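Simulation & Data > Demonstrations > Filtering and Labeling

Drawer task: what to do with the idle frames
Posted by Kadir Toprak, 14 October 2021

I have 1055 teleoperated episodes of the drawer task in Grenik, all in simulation. After dropping the ones that failed the success check I am left with 692. Before I hand these to training I need to settle a filtering question, and I would like input from people who have done it.

Setup: the cabinet scene with the marble surface and the standard props (plant, white appliance, cylinders). Recorded at 12 Hz, camera stream plus joint positions plus gripper width. The instruction string is fixed per episode. Object poses are jittered at reset, the cabinet is not.

The problem is time spent with an open, empty gripper. Operators hover. They line up, back off, line up again. In some episodes more than half the frames have the gripper open and nothing in it, and the action is close to zero for long runs. My first-pass policy learned this very well. It drives to the neighborhood of the cabinet and stops.

Typical state from one of the long ones, drawer partway out, nothing grasped, pads down on the marble: 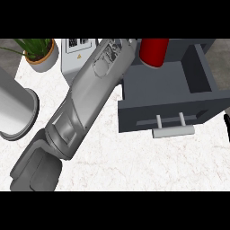
Perihan Kurtuluş
Your success check is probably the first thing to look at, ahead of the idle frames. If it only tests drawer extension past a threshold, then you are keeping episodes where the drawer was bumped open by a link and the handle was never held. We had those. They look fine in the summary table. Plot gripper width against drawer joint position and throw out anything where the joint moves while the width is at maximum.

On the idle frames: we dropped every frame with action norm under a threshold and moved on.

Kadir Toprak
Extension only, yes. I will add the width test tonight.

Dropping by norm worries me. The slow final approach to the handle also has a small norm, and those are the frames I most want to keep.

Nobuhle Mtshali
Agree with Kadir, disagree with Perihan on the threshold. A flat norm cutoff removes the precise part of the motion along with the dithering. You then get a policy that is confident in free space and has no examples of the last few centimeters. Smooth the actions first, then cut only runs where the net displacement over a window is small. Dithering has a path length but no displacement. A slow approach has both.

Also check your camera preprocessing. The black bands at top and bottom are fine as long as they are identical in every episode and identical at inference. I lost a lot of time in March to a set where part of the recordings had been cropped to the content and part had been padded.

Perihan Kurtuluş
Fair point on displacement. The cutoff worked for us on bin transfer, where there is no slow contact phase. I would not defend it for a handle.

Şükran Ersoy
I would leave the idle frames in.

The usual reason for copying a pause is that the observation has no information about whether the pause is over. Cutting frames hides that from the training loss, and at run time the policy still reaches a state where the operator waited. Action chunking helps more. Predict a second or so of actions, execute part of the chunk, repeat. With a long enough chunk most pauses are spanned.

Second point: those backed-off positions are useful as recovery data. An arm that missed the handle needs to know what a miss looks like and what comes next.

Nobuhle Mtshali
Recovery data, only if a recovery follows. Hover, hover, hover, reset is not a recovery. Those should be marked as failures and not trained on at all.

Şükran Ersoy
No argument there. My claim is about pauses inside an episode that later succeeds.

Kadir Toprak
Update. The width test removed fewer episodes than I feared, but it did find a group where the drawer started moving before the fingers closed. I went through them by hand in Traster, and Perihan was right. They are out.

I then ran three versions with the same seed list, 100 rollouts each in Grenik:

a) everything, single-step prediction
b) displacement-window filter, single-step
c) everything, chunked prediction, chunk of 12

(a) stalls as before. (b) stalls less but overshoots the handle on the left. (c) stalls least and has a different failure, where it commits to a chunk on a bad estimate of handle depth and closes on air. I am not posting exact rates until I have repeated it on fresh seeds.

The depth error may be a viewpoint problem. From this angle the forearm crosses a lot of the view, and the handle posts are small. Another still from the same setup: 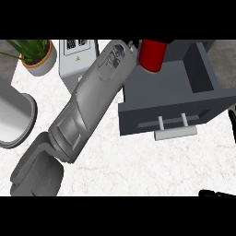
Gripper open and empty, forearm in front of the white appliance, red cylinder on top of the cabinet.

Şükran Ekinci
Add a wrist camera before you do any more filtering. With one fixed view the position of the fingers relative to the bar handle along the viewing direction is weakly constrained, and no amount of cleaning changes that. If you logged full simulator state you can replay the episodes and render the extra view offline. You do not need to re-record.

Kadir Toprak
State is logged. Replay is deterministic except for contact, and contact is the part I care about.

Şükran Ekinci
Then set the state at each step and render. Do not step physics. You only want pixels.

Perihan Kurtuluş
Seconding that. Keep the original timestamps when you write the new stream - Traster re-indexes from zero on import unless the flag is set, and you will be one frame off without any warning.

Şükran Ersoy
On chunk length, try half of what you have before you blame the camera. Committing to a full second during contact is a long time. We use longer chunks in free space and shorter ones once the gripper width starts to change.

Nobuhle Mtshali
That switch is one more thing to tune, and it will be tuned on the same 100 seeds. Hold some out first.

Kadir Toprak
Holding out seeds, yes. Plan is: wrist view rendered from state, chunk of 6 against chunk of 12, no idle filter for now, bumped-open episodes excluded. I will post the rates under this thread once both have run on the held-out seeds.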